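Workshop tips: bench habits for two-arm bag handling trials

Collected by Kulsoom Yousafzai from the Festov bench, where we compare ways of teaching a pair of arms to handle zip bags of produce. Our set stands at 2,638 recorded attempts. Most of what follows cost us data before it became habit.

Use a mat with a printed grid. Note the square where the bag starts and write it in the log before the arms move. We lost the first 500 attempts as a comparison set when start positions went unrecorded.

Pick bags with a colored zipper strip. A clear strip on a clear bag gives the policy very little to find. Mix in some bags with printed dots as well, or the trained model will only work on plain film.

Artificial produce is fine for the basket and saves a trip to the store. Keep the shapes varied – round, long, bunched. 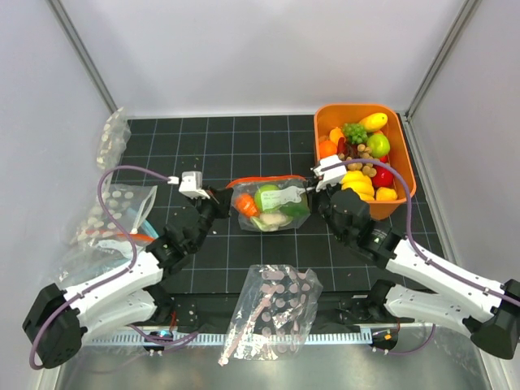
Labeled produce bag at center mat, one arm to each side.

Sweep the mat between blocks, and do it on a schedule. Crumbs build up faster than you expect.

Route the gripper cables over the top of the arm and leave slack at the wrist. Run each joint to its limit by hand before you start recording.

Keep the wrist views. Our method trained on the fixed view alone did well at reaching the bag and poorly at closing on it. Adding the wrist views helped most with crinkled film, where the fingers have to come in on either side of a loose corner. Of the attempts so far, 1,691 have both views and a clean log, and those are the only ones we train on now.

Wipe the finger pads weekly. Replace them in pairs.
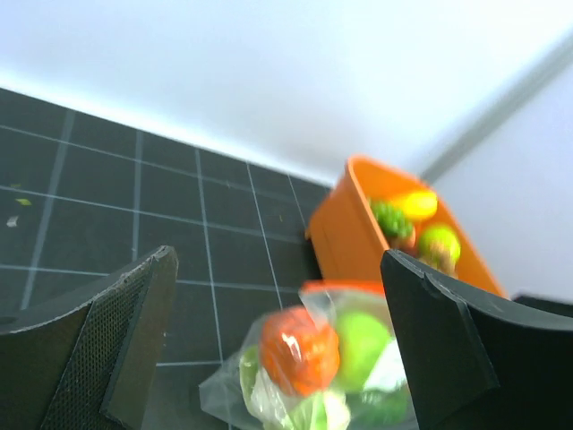

Gerd Nolte wrote in to say that he would drop the weekly wipe and go by grip force instead, logging it at the start of each block and cleaning when it drifts. He also asked whether the gain from the wrist views holds for bags the model has never met. We have tried 2 new kinds of bag, and it held for one of them.

Last updated Jan 15, 2019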